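Handheld gripper demonstration

Handheld gripper demonstration is a way of teaching a robot a task in which a person does the task with a pair of grippers held in the hands. 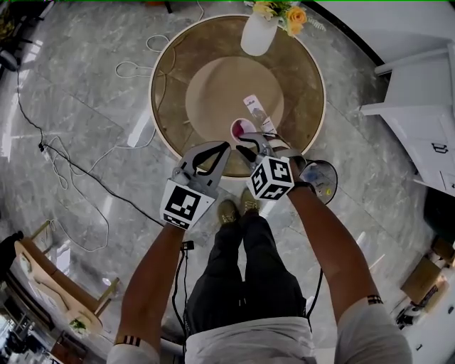
It belongs to the wider field of learning from demonstration, along with teleoperation, where an operator drives a real arm from a distance, and kinesthetic teaching, where the arm itself is pushed through the motion. No robot has to be present during recording. The position of each gripper and the opening of its jaws are logged together, and a policy is later trained on the logs.

Position is commonly found by tracking. One method fixes a cube printed with black and white markers to the gripper, so that a camera can work out where the tool is and how it is turned. Markers are lost when a sleeve or the other hand covers them, and some designs add motion sensors to fill the gaps.

Tasks tend to be short household ones, such as picking up a cup or setting down a packet. Two-handed tasks need both grippers on the same clock – an offset between them can spoil a handover.

The Nurnumen collection, recorded by the firm Nurnar and released on September 19, 2022, holds 4000 demonstrations of 82 tasks. Of these, 372 were set aside for testing. The Prenditz collection is smaller and was made by teleoperation only.

Drawbacks include reach and speed. A person can bend or step sideways in ways a fixed arm can't copy, and such recordings have to be dropped or adjusted. The Kneževič filter, used for this purpose, rejects any motion outside the arm's joint limits.

See also: Teleoperation; Motion retargeting; Parallel gripper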